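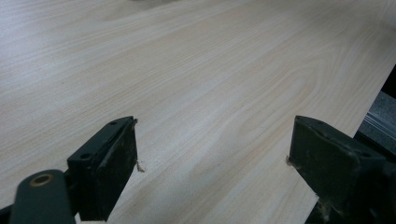
The pale grain finish on one of the new Grudus tables at the Carvalho Centre.

New tables, big promises at Carvalho Centre

The Carvalho Centre has new tables in its ground-floor workroom, and the people who sold them would like you to believe you'll never have to think about a tabletop again. We'll see.

The centre took delivery of 30 tables in November, at $700 each, from furniture firm Grudus. They replace the old dark ones that had been in the room longer than most of the staff. The finish is a very light beige with long tan grain lines, and Grudus calls the colour Ulico. The sales sheet says it "resists everyday marking" and "brings the calm of timber to shared spaces".

Calm or not, a pale top is a brave choice for a room that hosts model-making on weeknights and a toddlers' paint session in the mornings. There are already a few faint smudges on one of them. Centre manager Graça Salgado isn't bothered.

"They're work tables, they'll get marks on them," she said. "What I wanted was something that didn't make the room feel like a cellar at four in the afternoon."

Fair enough. The light colour does bounce a lot of light around, enough that part of the grain washes out nearly to white. Whether that is worth $700 a table is another matter, and it is one that Arnaldo Sampaio, who runs the model-making group, has raised with the centre more than once.

Sampaio told us he asked what "everyday marking" covered and was sent a page saying the finish had been through 200 wipes with a damp cloth. He wanted to know what was on the cloth. He also asked about craft glue, and is still waiting.

"My lot would get through 200 wipes before the winter's out," he said. "Tell me what happens when somebody drags a vice across it."
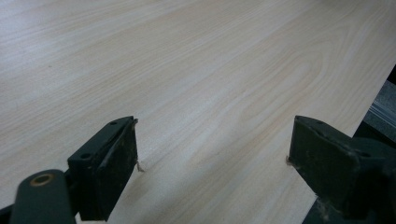 Grain lines across a tabletop in the ground-floor workroom.

Grudus sales rep Jaime Rebelo said the tables carry an 11-year guarantee and that the company stands by its product. Asked whether the guarantee covers scratches, he said it covers "defects in manufacture". Asked again about scratches, he said users were encouraged to put down a mat.

The centre has not bought mats. Salgado said they were quoted as an extra and she thought the price was a bit rich, so groups have been told to bring newspaper or an old sheet for the time being.

Then there's the pattern. Grudus makes much of the grain, with its long streaks and rounded arches, and the sales sheet says "no two tops are alike". That is a large claim for 30 tables from one order. Rebelo said he would check with the factory.

Rival supplier Clukov, which also quoted for the job, said its own tables were cheaper and came in a mid-brown that hides dirt. It would say that, of course, and it declined to tell us what its guarantee covers either.

Not everyone is grumbling. Judite Pinheiro, who brings her sewing to the workroom most afternoons, reckons the change is a good one. She can find a dropped pin now, she said, and dark thread shows up well against the light top. White thread is a different story — she has started laying a navy tea towel under her work.

The old tables were offered free to local groups and most have been collected. Tomás Louro took two for his bike repair class and says they're solid as anything, ugly, and already covered in grease.

The centre says it will look at how the new tops are holding up next November. Comments can be left in the book at the front desk.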